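**Ticket: washing machine stops mid-cycle and won't drain**
Status: open, waiting on part
Last updated: 05/11/2021

Hello all, and thank you for the reply to my first message, which was very kind considering how cross I was when I wrote it. You asked me to put everything in one place so that whoever picks this up next doesn't have to read back through the whole thread, so I've done my best. I do go on a bit, I know, but I'd sooner give you too much than have you write back asking for the bit I left out.

## What I have

It's the Wenano front loader, the narrow one, bought from Coelho in September. It stands in the utility room on a concrete floor, next to the sink, and the waste hose goes into a standpipe behind it. Nothing else shares that pipe. The hose it came with was too short to reach, so the fitter from Coelho swapped it for an Istard one on the day. I mention that early on because I have come to suspect it, as you'll see.

## What goes wrong

The machine fills, washes and heats perfectly well. Then, on the cotton programme, it gets to the first rinse and sits there with water showing in the door. After a long pause it beeps and shows E16. If I turn the dial to "drain only" it hums for a while, lets out a little water and gives up again with the same code.

It doesn't do it every time, and that has been the maddening part. A small load on the quick wash will often go right through to the end. Towels nearly always set it off. Bedding is somewhere between the two.

The manual says E16 means "water not leaving, clean the filter", and there the manual stops, as though that settled it.

## What I've tried so far

1. Cleaned the filter. I laid an old baking tray under the flap, let the water out by the little tube and unscrewed the cap. There was grey fluff and a hair grip in there. I really thought that was the answer – I was quite pleased with myself – and the next wash went through nicely. The one after that stopped at the rinse as before.

2. Checked the pump wheel. With the filter out and the machine unplugged at the wall I could reach in and turn the wheel with a finger. It moves in little jerks, and from what I've read that is how it should feel. Nothing was wrapped round it.

3. Poured a bucket of water down the standpipe. It went away straight off with no gurgling, so I'm fairly sure the house side is clear.

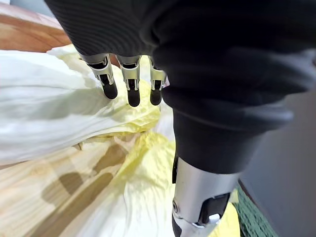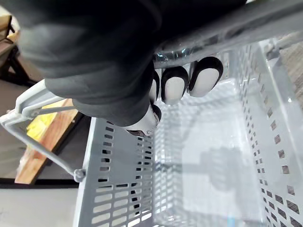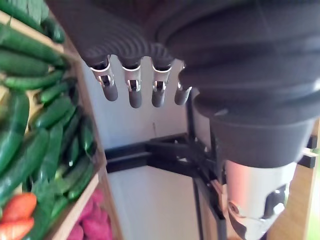

4. Looked at the waste hose. I pulled the machine forward and found the hose had been pushed a very long way down the standpipe. I drew it back up and fastened it with the plastic crook. The standpipe itself is 65 cm from the floor, and your help page seemed happy with that.

5. Ran it with the hose in a bucket. This was your suggestion, and a good one. I hung the end of the hose over the bucket, held it there, and set it to drain only. The water came out strongly to begin with and then dropped to a dribble, although there was still plenty in the drum. When I lifted the hose and gave it a shake in the middle, it ran strongly again for a bit. I did the whole thing twice more and got the same result both times.

6. Felt along the hose. There's a stretch near the back panel where it goes soft and flat when you press it, and it doesn't spring back like the rest. The ribs feel thinner there too. I can't see a split and there's no water on the floor.

## What I think

I'm no engineer, but the shaking made me think the Istard hose is folding in on itself when it gets warm. That would fit with towels and bedding (I wash both on the hot setting) and with the quick wash behaving itself, as I only ever do that one cool. I may be quite wrong, and I'd be glad to be told so if you've seen this code come up with something else entirely.

My other thought was the pump getting tired, but it seems young for that, and it sounded perfectly healthy in step 5.

## Questions for you

- Is there a proper Wenano hose in the longer length, and would fitting it myself upset the guarantee?
- Does the Istard one count as part of the installation? Coelho told me to ask you, and your first reply told me to ask Coelho, so I've been round that particular roundabout already.
- May I carry on using the cool quick wash in the meantime? I've been doing so, with the tray at the ready.
- Is there any way to stop the beeping? It carries on until I turn the dial right round to off, and it can be heard from upstairs.

## Update after your second reply

Thank you, that was quick! I've ordered the longer hose from Plerkitier as you advised, along with 2 new spring clips, since you said the old ones shouldn't go back on. They say it's in stock but haven't given me a delivery day.

I've also done the cold test you asked for. Cotton programme, temperature turned right down, half a load of towels. It went all the way to the end with no code. I then ran the same towels again on hot, and it stopped at the first rinse with E16 on the display, so I think we may be getting somewhere.

I've turned the water off at the tap for now and drained the drum by the little tube, which takes an age. Please leave the ticket open and I'll write again when the hose is on. If there's a knack to getting those spring clips over the pump outlet, I should love to hear it before I start, as my hands are not what they were and the gap at the back is very tight.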